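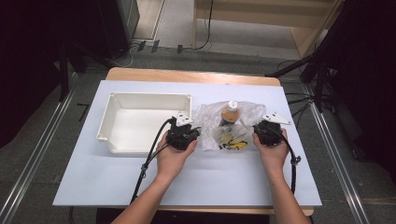

The streaming quote was for one camera and one operator. By the time the awards dinner was over, the invoice covered four cameras, a satellite backup, two graphics people and a line item called "audience engagement."

The events manager who signed it off has run conferences for a mid-sized trade association for eleven years. She agreed to talk about live streaming on the condition that neither she nor the association be named. She has a contract renewal coming up with Winov, the company that handles her streams, and would like to keep some room to bargain.

"I'm not against it," she says. "We're going to keep doing it. I just want somebody to show me who's watching."

The association's annual meeting drew 491 people in person this May. Another 629 were reported as online viewers. That second figure went into the board report, then into the newsletter, and then into the pitch to next year's sponsors. She had doubts about it from the first day.

"I asked Winov what a viewer was. It took them three emails to tell me. A viewer is a device that loads the page and gets at least one piece of video. So if you click the link, see a logo and a countdown clock, and go make lunch, you're a viewer. If you open it on your phone and then on your laptop, you're two."

She asked for a different count: how many devices were still connected 20 minutes into the opening session. The answer was 96.

Does that bother the people above her? She shrugs. "They'd already printed the other one."

I put it to her that 96 people who stay is not a bad crowd for a speech on trade rules, and that plenty of those in the hall were probably looking at their phones. She grants the second point faster than the first.

"Sure. But they paid to be there, and they bought a hotel room and talked to each other in the hallway. That's what the meeting is for. The stream is free, and there's no hallway."

There is supposed to be one. For the past two years the association has paid extra for Jilletti, an add-on that puts a chat window and a "networking lounge" beside the video. The lounge lets people at home drop into small video rooms between sessions. Her log for the May meeting shows that most of the rooms were opened by her own staff, who had been asked to make the place look busy.

"It was two of my people sitting in a room called Coffee Corner, waiting. One of them got some email done, so that's something."

She is kinder about the chat. Members did use it, mainly to say the sound was too low, and a few asked questions that the moderator read out. One question from a member in Alaska led to the best ten minutes of the afternoon. When I say that sounds like the thing working as sold, she agrees, then points out that the same member could have sent the question by text message.

Where she really digs in is on price. The base package covers a single camera at the back of the room. Everything that makes the picture bearable to look at costs more: a second angle, slides that fill the screen, a person to switch between them. Captions were $600 a day, and she paid that without arguing.

"Captions I'll defend to anyone. We've got members who are hard of hearing and they told us it was the first year they followed the whole program. I'd drop a camera before I'd drop the captions."

The backup connection is another matter. Schouten, the hotel the association used in May, does not allow outside companies to use its network without a fee and one of its own technicians in the room. Winov would not guarantee the stream on the hotel's network alone. So the association paid the hotel for the network, paid for the technician, and paid Winov for a second connection in case the first one failed.

Did it fail?

"For four minutes, during lunch. We were showing a slide that said we were at lunch."

She knows how this sounds. If the line had gone down during the keynote, she would have been the one explaining it, and she says she would probably buy the backup again. What she objects to is that the hotel and the streaming company each describe the other as the risk, and both send a bill.

Other groups have told her they got a better deal with Joltum, a cheaper service where the client supplies the camera and does most of the work. She tried it for a one-day workshop last year. The picture was fine. The sound came from a laptop on the lectern, and whenever the speaker turned a page it was like somebody walking through dry leaves.

"People will put up with a bad picture for hours. Bad sound, they're gone in a minute. Every vendor knows that and every one of them shows you the cameras first."

Her own list of demands for the next contract is short. She wants viewing time reported in minutes, with repeat devices taken out. She wants the raw log and not a slide with a pie chart. She wants the lounge priced separately so that she can say no to it. Winov has agreed to the first and is "looking into" the second. On the third she has been offered a discount if she keeps the lounge for two more years.

I ask whether the recordings have been more use than the live broadcast. They are cut into sessions and posted for members within a week, and she thinks more people may see those than ever watched live. She can't prove it. The member site counts plays, and a play, she found out last month, is anyone who presses the button.

The renewal is due before the end of the year. She has asked for a new quote, starting again at one camera and one operator, with captions.

Posted 10/11/2018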